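November 22, 2020
Notebook, sim bench. Entry after the Brunet runs

Started the day meaning to write up the Brunet result and spent most of it arguing with it instead.

The claim, as it stands in the draft: a policy trained only on rendered kitchen counters, with the object-centered loss, picks the right target from a typed instruction more often than the same policy without it. The difference looks good on the plot. It looked good in February too, on the old task set, and that one went away when Danjuma reseeded it. So I am not ready to be pleased.

What was run: 273 episodes, 4 seeds, 2 conditions (loss on, loss off). Same start layouts in both. Instructions drawn from the Emum list, the short version. Scoring by the Prorari script, which calls an episode good if the gripper's first contact is with the named object. I have complained about that script before and will again. First contact is a weak stand-in for having understood the words. A policy that always goes for the biggest thing near the middle of the counter would do fine on any layout where the biggest thing near the middle is also what was asked for.

Which is more or less what I think is going on. I went through the start frames for the episodes where "loss on" wins and "loss off" loses, and the pan is the target in too many of them. Danjuma Ogbonna says the sampler is uniform over object names. Fine, I believe the sampler. But layouts get thrown out when the target fails the reach check, and the pan nearly always passes because of where it spawns. Uniform going in, lopsided coming out. The rejected layouts are not logged. They should be.

Second gripe. The black bars. The renderer gives a wide view and we pad it top and bottom to make it square for the encoder. The padding is constant, so in principle the network learns to ignore it. In principle. In practice whatever touches the bottom bar gets a hard straight edge no real camera would ever give it, and the saliency maps from Sirico light up right along that line. I would like to see one run with the padding filled by mean color before anybody writes the word "grounding" in an abstract.

Third, smaller. Some of the meshes come out with torn outlines when the material fails to load, and then they are flat black. If the text says "knife" and the network has learned "black ragged thing", we will score that as a hit and be fooled. Want to check whether any other asset breaks the same way and ends up in a layout with the knife.

Pulled one start frame to argue over with Danjuma, since it has all three complaints in it at once.
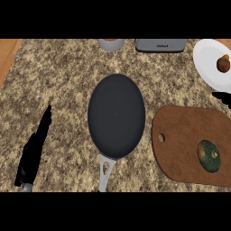

Reading time: 4 min

Pan dead center, handle straight down into the bar. Ask for the pan and any lazy policy gets it. Ask for the green fruit on the cutting board and you learn something. The knife on the left is solid black, and so is the ragged shape at the right edge below the plate, whatever that one is supposed to be. I can't name it from the render and I don't see why the encoder should be able to. Gray appliance at the back has a label on it that is mush at this resolution, so any instruction that leans on reading it should come out of the list.

Danjuma's answer, which I'll put down fairly: both conditions see the same bad layouts, so the comparison holds even if the absolute numbers are junk. Partly agree. It holds if the shortcut is equally available to both. If the new loss makes the shortcut easier to learn (it rewards locking on to one blob early, so it might), then the gap we are so happy with is the shortcut.

To do, in this order:
Log rejected layouts, with target name and the reason for rejection.
Re-score existing episodes by target, pan separate from everything else. No new training needed.
Baseline that ignores the instruction and goes to whatever is nearest the middle. Should have been there from the start, my fault as much as anyone's.
Mean-color padding, both conditions, same seeds.
Fix or drop the black meshes.

If the gap survives the re-score I'll stop grumbling and help with the figure. Until then the Brunet plot stays out of the slides. Danjuma has the re-score script half written and is running it on the first seed tonight.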